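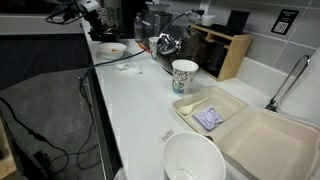

Can It Clear the Counter Yet? Speaker notes
By Biljana Golob | January
8 comments | 500 shares

OPENING (keep it loose, 4 minutes)

Hi everybody, thanks for coming back from lunch! Quick show of hands: who has a kitchen at work? And who put their own cup away today? (wait for the guilty laugh — it always comes)

I've been going around asking people one question. If a machine could do a single chore for you, which one would it be? I expected folding laundry. Macario Arellano, who runs the shop floor over at Palacios, told me he'd take sweeping under the lathes. But the office people nearly all said the kitchen counter, so that's what I want to spend our time on.

WHY A COUNTER IS HARD

Think about what you do when you walk up to a messy counter. You see a takeout container with the lid flopped open and you know right away it's trash. You see a wooden spoon lying in it and, well, now you have a decision. Does the spoon go too? What about the little sealed packet next to it? I'd save the packet. My husband would throw it out. We've been married a long time and we still don't agree, so which one of us is the robot supposed to copy?

Then there's the stuff you can't squeeze. A paper cup is light and it crushes. A glass kettle with something dark in it is heavy and it sloshes. Same counter, a foot of reach, completely different touch. And cables! People forget cables. You lift one without thinking about it.

(If somebody asks about dishwashers: yes, a dishwasher is a robot if you squint. It wins because we do the hard part and load it.)

FOOD IS WORSE

Okay, so say the trash is handled. Now somebody wants a snack moved from one spot to another. Baby carrots on a pile of nuts and dried fruit, in a paper bowl. You'd pick it up by the rim and never think twice. A two-finger gripper has to get hold of that rolled rim without bending it, and the carrots are sitting right on top, ready to roll. And next door you might have a tray full of condiment packets with spoons and forks lying across them. Shiny metal, bright wrappers, everything overlapping. I'd call that tray the final exam. 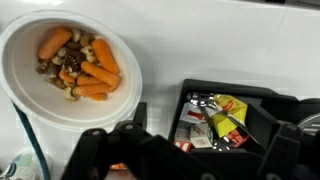 WHERE I COME DOWN

My honest scorecard, and please argue with me afterward:

Picking up one known thing from a clear spot — yes, I'd trust it.
Wiping around things — getting there, slow.
Sorting a mixed tray — I'd still do it myself.
Deciding what's trash — ask me in 10 years.

Karla Cuautle thinks I'm too gloomy on that last one. She may be right, she usually is. Leave time for her to heckle.

Questions, then coffee.

Contact: Biljana Golob | All rights reserved | Back to top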